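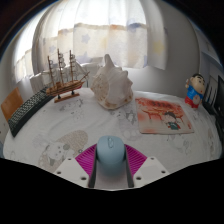 Skript zur 5. Sitzung, Stillleben und Dekoration auf Tischflächen. Wir machen da weiter, wo wir letztes Mal aufgehört haben: Anordnung auf rundem Grund. Runde Tische haben keine Vorderkante, an der man sich festhalten kann, darum rutscht alles gern in die Mitte und steht dort beziehungslos. Also Hauptstück zuerst. Eine große Muschel trägt das, cremeweiß, oben der stumpfe Dorn, rechts die kleineren Zacken treppab, und links davon ein Segelschiffmodell mit braunem Holzrumpf als Gegengewicht. Hell gegen dunkel, gewachsen gegen gebaut. Das weiße Tischtuch mit den blassen Comiczeichnungen hält sich zurück, kräftig bedruckt würde es der Muschel die Zacken wegnehmen.

Wer letzte Woche gefehlt hat: Mitschrift von Zawadi Mohamedi liegt im Ordner, Teil 4. Bitte vorher lesen, ich wiederhole das nicht nochmal komplett.

1. Grundbegriffe (kurz)

Hauptstück = das, worauf der Blick zuerst fällt. Muss nicht das größte sein. Meistens aber das mit dem unruhigsten Umriss.
Gegenstück = antwortet auf das Hauptstück. Anderes Material, andere Richtung.
Beiwerk = klein, flach, darf Alltag sein. Brille, Schlüssel, Computermaus, Löffel. Ein hellblaues Kunststoffteil neben Kalk und Holz ist erlaubt und oft besser als der dritte Seestern.
Grund = Tuch, Platte, Tablett. Wird immer zuletzt bedacht und ist immer zuerst falsch.

2. Maritime Stücke

Beliebt, daher gefährlich. Kippt schnell in Richtung Ferienwohnung. Netz, Anker, Leuchtturm, Sand im Glas: weglassen. Höchstens zwei Stücke mit Meerbezug auf einem Tisch, der Rest kommt woanders her.

Muscheln und Schneckenhäuser
- Fast jedes Gehäuse hat eine ruhige und eine raue Seite. Drehen, bis beide zu sehen sind.
- Standfläche prüfen. Schmal zulaufende Enden kippeln, Wachskügelchen drunter (kein Heißkleber!!)
- Licht von der Seite, sonst verschwinden die Knoten und man sieht nur einen hellen Klumpen.
- Reinigen: lauwarmes Wasser, weiche Bürste. Kein Essig, der greift den Kalk an.
- Herkunft klären. Manche Arten sind geschützt, Mitbringsel aus dem Urlaub können Ärger am Zoll geben. Erbstücke und Flohmarkt sind meist der einfachere Weg.

Schiffsmodelle
- Der Bugspriet zeigt. Wohin er zeigt, dahin wandert der Blick. Also in die Gruppe hinein, nicht vom Tisch runter.
- Takelage nie absaugen. Pinsel, trocken, von oben nach unten.
- Gestreifter Rumpf braucht Ruhe daneben. Kein Streifentuch.
- Nicht in die pralle Sonne, Garn wird brüchig, Lack vergilbt.

3. Hintergrund

Wird in den Übungen ständig vergessen. Hinter dem Tisch hängt fast immer etwas: Vorhang, Tapete, Regal. Die obere Kante vom Hauptstück sollte die untere Kante des Vorhangs ein Stück überschneiden. Endet beides auf gleicher Höhe, klebt es zusammen (Tangente, siehe Sitzung 3). Im Sitzen UND im Stehen kontrollieren, die Überschneidung wandert mit der Augenhöhe.

4. Fallbeispiel Gasthaus Wastard

Aufgabe war der Tisch im Eingang. Entwurf von Uliana Vakulenko: eine dunkle Schale, zwei Bücher, sonst leer. Entwurf von Nafula Masanja: Schiff, Kerzen, Tannenzapfen, Gästebuch. Genommen wurde der erste, nach sechs Wochen standen trotzdem Kerzen drauf. Diskussion: wem gehört ein Tisch, der benutzt wird? Platz für Post und Schlüssel von Anfang an einplanen, sonst nimmt er sich den selber.

5. Übung bis zur nächsten Sitzung

a) Einen Tisch zuhause nehmen, rund wenn möglich. Komplett abräumen.
b) Ein Hauptstück, ein Gegenstück, ein Beiwerk. Mehr nicht.
c) Skizze von oben und von der Seite, Bleistift reicht.
d) Ein Gegenstand um eine Vierteldrehung versetzen, nochmal skizieren. Was ändert sich?
e) Kurzer Text dazu, maximal 600 Zeichen. Wer drüber ist, kürzt.

Abgabe bei Stella Rweyemamu, Fach 461. Lose Blätter bitte mit Namen, letztes Mal waren drei ohne.

Literatur: Reader Kemley, Kapitel 6 (Kapitel 5 nur überfliegen, ist veraltet). Das Heft von Mushi über Tischwäsche ist ausgeliehen, Rückgabe im Juni.

Nächstes Thema: Glas und Spiegelungen. Eigene Gläser mitbringen, möglichst ohne Aufdruk.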